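Writing Lives for Young Readers
Session 7: Beginnings, background and hard words
Driswood College, Continuing Studies
Instructor: Marichka Kushnir

Notes from last session

We finished with the reading sheet on the first chapters. If you still have a library copy out, bring it back by the next meeting. The drafts of your timelines are in the folder with my marks on them. Most timelines were too long. A timeline at the back of a book for ages eight to twelve should have no more than 14 entries, and every entry should be something the main text has already covered. If a date shows up only in the timeline, either put it in a chapter or cut it.

1. Where to start

The usual choice is birth. It is easy to write and easy to read, and for this age group it is often fine. The trouble is that most births are alike on the page. A baby is born in a town, the parents have jobs, there are brothers and sisters. A child who picked up the book to find out about the adult has to wait.

There are other ways in:

Start with a day when the person was close to the reader's own age.
Start with the thing the person is known for, then go back.
Start with the place, if the place is unusual or the reader has no picture of it.

Our sample subject for the term is Radek Vaněk, the printer from Lerkik who moved to Rultside as a boy and later ran the newspaper there. Look at these two openings from past students.

Opening A: "Radek Vaněk was born in the town of Lerkik. He was the youngest child of a ferry worker. His family did not have much money."

Opening B: "When Radek was nine, the only printing press in Lerkik was locked behind an iron gate. He could hear it from the street. He walked past it every morning and tried to guess what it was printing."

Opening B is stronger, but check the sources. We know about the gate and the walk to school from his own letters. We also know that he wrote about hearing the press. The guessing is not in the letters. The student added it. In a biography that has to come out, or it has to be written as a possibility: "He may have wondered what it was printing." Use that kind of sentence once or twice in a book at most. More than that and the reader stops trusting you.

2. Household detail

Children ask practical questions about the past. What did they eat? Who washed the clothes? Where did everyone sleep? A paragraph on daily work often does more for a young reader than a paragraph on government, and it can carry the history along with it. In the Vaněk letters, wash day comes up again and again. His mother took in laundry after the move to Rultside, and the boys carried water before school. One sentence on this explains the family's income, the hours they kept and why Radek was often late.

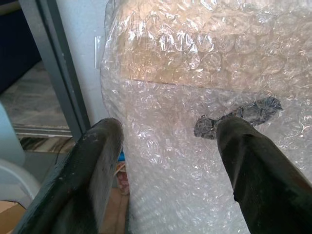
A large package in clear bubble wrap.

Be careful with objects. Readers of this age assume that a thing they own has always existed. If you write "his mother washed the clothes," many of them will see a machine. Say "by hand, in a tub" and the problem is gone. The same goes for lamps, stoves, pens and shoes. Read your draft once looking for nothing else.

3. Hard words

Every biography of a public figure has some words the reader will not know. In the Vaněk material the list includes censor, exile, strike, petition and tariff. You have three tools.

In-line definition. Put the meaning in the sentence, in parentheses or after a dash. "The paper was read by a censor - an official who decided what could be printed."

Definition by example. Show the thing happening, then name it. "The workers put down their tools and walked out of the mill. They would not return until they were paid more. This was a strike."

Glossary. Print the word in bold and define it at the back.

Use the first two for any word the chapter depends on. Many readers never turn to the glossary, so nothing important can live only there. A glossary entry should be one sentence and should not contain another glossary word.

Watch the length of in-line definitions. If it takes more than one line, the idea needs its own paragraph.

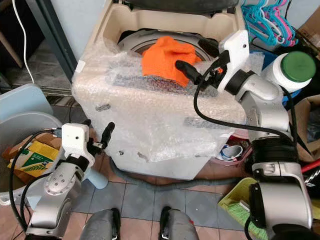 Washing machine covered in bubble wrap, with an orange cloth over the rim of the drum.

4. Unfairness and violence

We will spend more time on this in the next session, so only the basic points for now.

Name who did what. "Families were forced to leave" hides the actor. "The governor's soldiers forced families to leave" does not, and it is no harder to read.

Do not make the subject perfect. Vaněk refused to print letters from the mill women for his first two years as editor. He later said he had been wrong. Both facts belong in the book. A child of ten can understand that a person did good work and also did something unfair.

Do not end a hard chapter with a cheerful sentence that the facts do not support. It is all right to stop on a plain statement of what happened.

5. Layout and length

The Zacharias series, which we are using as a model, allows 1030 words per chapter. Captions and sidebars are not counted in that total. A sidebar should be readable on its own, before or after the main text, as children often go to it first. Keep quotations short and give the source of each one at the back. If a quotation has been translated, say who translated it.

Assignment

Write a new opening for the Vaněk biography, 300 words or fewer. Use at least one detail of household work from the letters in the course packet. Define one hard word in the text without using a glossary. On a separate page, list each fact in your opening and the letter it came from. Anything without a letter next to it will be treated as made up, and you will be asked to cut it.

Read before next time: packet, letters from the October after the move to Rultside, and the editor's preface.

Drafts are due February 15, 2025. Paper copies only, double spaced, name on every page.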